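Mar 6, 2025
By Rochelle Wojcik

We use cookies to remember your settings and to count visits. Accept | Manage choices

When a workplace brings in automation, people ask first who will lose the job. I think this question is fair, but it comes too early. Before the job goes away, it changes, and the change is what I want to write about.

I worked at Plirero for six years, in linen care for guest rooms and small care homes. My work was to fold. In July the company began to prepare for folding machines, and 34 of us were asked to teach them. We did not write any programs. We held grippers in our hands, one left and one right, and with them we did the same work which we did before with our fingers: take the corner, lift, lay it flat, turn, fold.

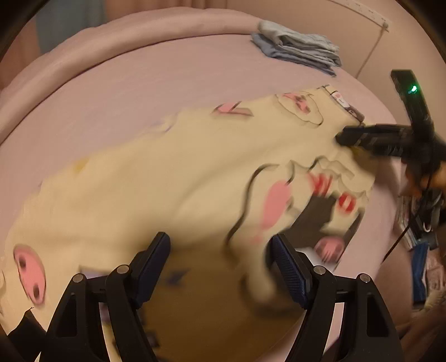
My colleague Dwayne Marchetti could fold 200 pieces in a shift by hand. With the grippers he finished 79 and went home with a sore wrist. He was paid the same, and I want to be just to the company on this point. But he told me that he felt like a beginner again, at the age of 59, and that the supervisor now looked at his recordings more than at his piles.

This is the change that I mean. Earlier, a good folder was a person whose sheets lay well on the shelf. Now a good folder is a person whose movements are clear enough to be copied. Sheets and towels are easy for it. A child's nightshirt is not — the cloth slides, the sleeve hides under the body, and your fingers know what to do before you can explain it.

I am not against the machines. My back is not against them either. What I miss is an honest agreement. If a company takes the skill from our hands and keeps it, this skill should have a price, separate from the hourly wage. The people who taught should also be told where their recordings go and for how many years they stay there. We asked for this in writing, and we received a friendly answer without any numbers in it.

Dwayne still teaches. I moved to deliveries in the autumn, and I fold only at home.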